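Dreltwood Newsletter – Stores and Supplies
2018-09-09

Dry goods: jars and refills

The sample powders have been moved out of bags and into glass jars with metal lids. Fill to no more than half. The jars go on the long white table for sorting.
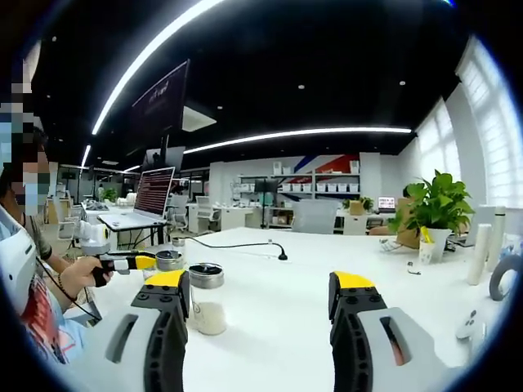
Glass jars on the long table, pale powder in the lower part.

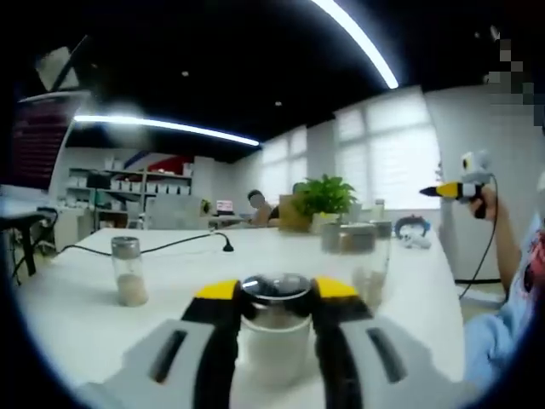 Jar sizes still vary. Dendex supplies two, and the lids are not interchangeable – check the thread before closing. Isano refills are due in March and will come in the larger size only.

Labels go on the side, in pencil, with the fill date. Wipe the rim with a dry cloth before the lid goes on. A jar opened more than four times in a week should be checked for clumping and sieved if needed. Spare lids are in the Ogbonna cabinet, shelf three.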